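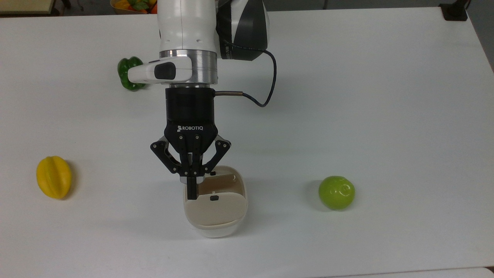

White tub and star fruit on the white table

2026-04-01

Started on the fruit set for the Kimano display today, and the star fruit is already my favorite! It's yellow all over except for a bit of green at the stem end, and those ribs throw the nicest soft shadow on a pale surface. I keep wanting to stand it up on its end but it really wants to lie on its side, so fine, on its side it stays.

The tub is the white oval one with the cream inside. I like it more than I thought I would — the wall lets a little light through down near the bottom, so it glows a bit and doesn't look like a dead lump of plastic. Two things to look at before we order more from Nalludetti: the little black tab on the inside front, and the tiny black clip by the back rim. I'd like both gone if they come off without leaving a mark (try one first, please, not the whole stack).

White on white is still bugging me. The fruit reads beautifully and the tub sort of melts into the table. Might try the gray mat from the Benjelloun job, if it's still rolled up behind shelf 9. Matte top is a keeper either way, no glare to fight with.

Shopping: 3 more star fruit, greener ones if they have them, so they last till the Dresten people come by. Budget is around two dollars each and I refuse to go over that again.

Also the label tape is nearly out. I wrote it on the board.

Workshop notebook, shared copy — Back to top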